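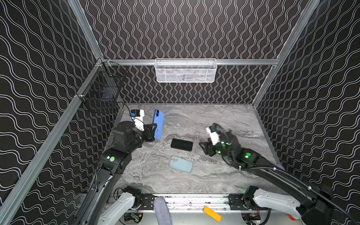 When is the last day to get a plot deposit back if you gave up your garden bed this summer? The end of the month, and you have to hand the gate key in first. Key in the box by the shed door, name on the tag please, then the deposit goes back the same way you paid it.

OK, quick round-up, typing this between two other things so bear with me.

Water. The new tank is in. Holds 1,000 gallons, same as the old one, so between the two we now have 2,000 to get through a dry spell. The tap on the new one turns the other way from what you'd expect. Left is off. If you walk away and hear dripping, go back. Long hose stays on the Stevar Street side, short hose on the Arach side, and whoever keeps swapping them, please quit it.

Tomatoes. Blight on the lower beds, yes, we know. Pull the bad leaves, bag them, take them home in the trash. Not in the compost! There were blighted stems in the middle bay last week and now the whole bay has to be cleared out. If your plants still look OK, water at the base and early in the day. Liudmyla Skoryk has a row of small yellow plum types with hardly a spot on them and is saving seed, so bring an envelope with your name on it if you want some. Envelope, not a sandwich bag, they go moldy.

Zucchini. Take some. Take more than that. The table by the gate is full every evening and anything still there Sunday night gets chopped for the heap.

Fall planting. Garlic order is going in to Kaneko Seed soon. Hardneck only this time, the softneck we got last year was tiny and half of it sprouted by New Year. Write how many bulbs you want on the sheet in the shed. Bulbs, not cloves. Last time somebody wrote cloves and we ended up with enough garlic for a restaurant. Onion sets same sheet, second column. Spinach and kale can go in right now if you have the space, and a bit of shade cloth helps if it stays this hot.

Paths. Wood chips came from Wasard Tree Service, the pile is outside the back fence. Free to members, wheelbarrow it in yourself, leave the barrow upside down when your done. Please don't chip right up to the stems of the fruit bushes, leave a hand's width. The currants by the bench got buried in June and they are still sulking.

Bees. The hive has been moved to the far corner behind the raspberries. Still perfectly fine to pick there, just don't stand in front of the entrance. Kids too.

Plot fees for next year stay the same. Half plots same again. Waiting list is long so if you're thinking of giving up yours, say so early, dont wait til spring.

Lost and found: one left glove, green. Reading glasses, in a case. A very good trowel that I will keep if it isn't claimed.

Next work morning is the second Saturday, nine o'clock, bring loppers for the hedge. Coffee provided, cups not.

Sent 27 August 2024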